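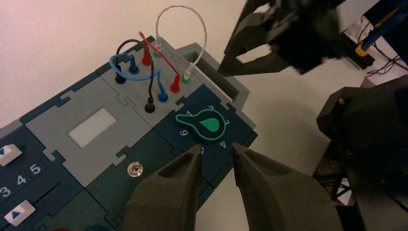

Patch cables on a modular electronics board. Color coding by conductor is still the cheapest form of documentation.

2021-06-19

214 shares
5 comments

The test lead is the least regarded item on an electronics bench. It is bought in bulk, stored on a hook and discarded when it fails, often well after it has begun to give wrong answers. A lead with a partly broken conductor will usually pass a continuity beep. Under load it adds resistance, and the resistance changes when the lead is moved. The reading that results looks like a fault in the circuit.

The common 4 mm banana plug dates from the 1920s. The design is a pin with one or more sprung metal leaves, which press outward against the wall of the socket. Contact resistance depends on the force of those leaves and the condition of the two surfaces. A new plug of decent quality adds a few milliohms. A worn one can add a hundred times that, and the figure drifts with temperature and vibration.

Wear occurs in two places. The first is the spring, which loses force through repeated insertion and through being left under side load – a heavy cable hanging from a horizontal socket is the usual cause. The second is the plating. Nickel is hard and cheap but forms an oxide film that light contact pressure does not always break. Gold does not oxidize but is thin and wears through to whatever lies under it.

Treltari, a small cable maker that supplies technical colleges and repair shops, began testing its own returns in March. Sihan Xia, who runs the test bench there, sorted 1525 used leads by failure type. Most had nothing wrong with the plug. The break was in the wire, within an inch of the strain relief, where the flexible part meets the stiff part.

"People pull on the cable to get the plug out," Xia says. "The strain relief spreads the bend out. It was never meant to carry the pull."

Wire construction has a large effect on how long a lead survives. A standard hookup wire may have 16 or 19 strands. A good test lead has several hundred, each finer than a hair, and the bending stress on each strand falls with its diameter. The jacket matters as well. PVC is inexpensive and stiffens in a cold shop. Silicone stays soft over a wide range and tolerates a brush with a soldering iron, but it nicks easily, and a nick becomes a tear.

Cathal Tully maintains the training benches at Nic Giolla, a trade school with a two-year electronics program. His leads are checked on a four-wire milliohm meter at the start of each term. Each lead is flexed by hand at both ends during the measurement. Anything over 100 milliohms, or any reading that moves, is cut in half on the spot so that it can't go back on the hook.

The four-wire method is needed because an ordinary meter measures its own leads along with the one under test. Two contacts carry the current and two separate contacts sense the voltage. The sense pair carries almost no current, so its resistance drops out of the result. Meters of this type used to be laboratory equipment. Adequate bench models now cost less than a good soldering station.

Tully's records also changed what he buys. The school had used a molded lead from Ivberg with a sealed plug. When the wire broke, the whole lead was scrap. He moved to a screw-terminal plug sold by Tondent, which lets a student trim the wire and refit it. The repair takes five minutes. The drawback is that screws loosen, and a loose screw produces the same symptom as a broken strand.

Shrouded plugs are a separate matter. Above low voltage, the exposed pin of a plain banana plug is a shock hazard whenever one end of the lead is live and the other is not yet connected. A fixed sleeve solves this, although many older panels will not accept a sleeved plug. Tully keeps the two types in separate drawers and does not allow adapters between them.

5 comments
Share this article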